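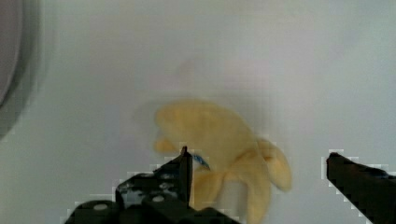

Darius reckons soft toys should be done on a points system. Size times squeak, divided by how many times the child has asked for it this year, and anything under 13 goes in the bag. He wrote this under my last post, the one about the linen cupboard, and finished by saying he'd cleared his daughter's whole shelf in an afternoon with no tears at all. Good on you, Darius. Your daughter is four months old.

I've now tried it in a house with a seven-year-old in it and can report that the maths falls over early. The banana, for instance. It's yellow, it's half peeled, the peel flops about in all directions and it has a little blue tag. It doesn't squeak, so by the Darius method it scores zero and should have been first out the door. I put it in the charity bag at ten past nine. At twenty past it was back on my daughter's pillow with the doona pulled up to where its chin would be.

We had a talk about it. She explained that it couldn't go because it was only half peeled, and you can't give someone a banana you've already started. I've been arguing with adults for a living for a good while and I had nothing.

So, the method we ended up with, after a morning of it. Everything soft comes off the bed, off the windowsill, out of the doll's cot and out from behind the Grullholm shelves (which had to be unscrewed from the wall, and are now leaning on it – don't tell my mother). It all goes on the floor. She picks who lives on the bed. Whoever's left gets a spot in the tub, and when the tub's lid won't shut, somebody goes in the bag. The lid decides, not me. I recommend having an object to blame.

The tub is a Kütt one I bought for jumpers. It's deeper than it looks in the shop and it holds a lot of rabbit.

Washing was the other half of the job. Most of them went through on a cold gentle cycle inside a pillowcase with a knot in the top, then out on the line, pegged by whatever looked least like it'd mind. The neighbours got a row of bears hanging by the ears for most of Saturday. A few with cardboard or mystery bits inside were sponged in the laundry sink and left on a towel. If the tag's still readable, read it. If it's been chewed, treat the thing like a good jumper and hope.

The bit I hadn't planned for was the drying. A plush toy feels dry on the outside long before the middle has heard the news, and I put one elephant away too soon last February and had to throw him out with the tea bags. Now they get another night on the clothes horse, whatever they tell me.

Final tally on the bag: two teddies, a fish, a cushion that had been passing itself off as a cat, and a mouse from my own childhood that I slipped in and then slipped back out again. It's in my sock drawer. I didn't run it through the formula.

The bag's in the boot of the car, where the last one spent the winter. I've told Houshang I'll drop it off when I take the bottles back. He's asked which bottles.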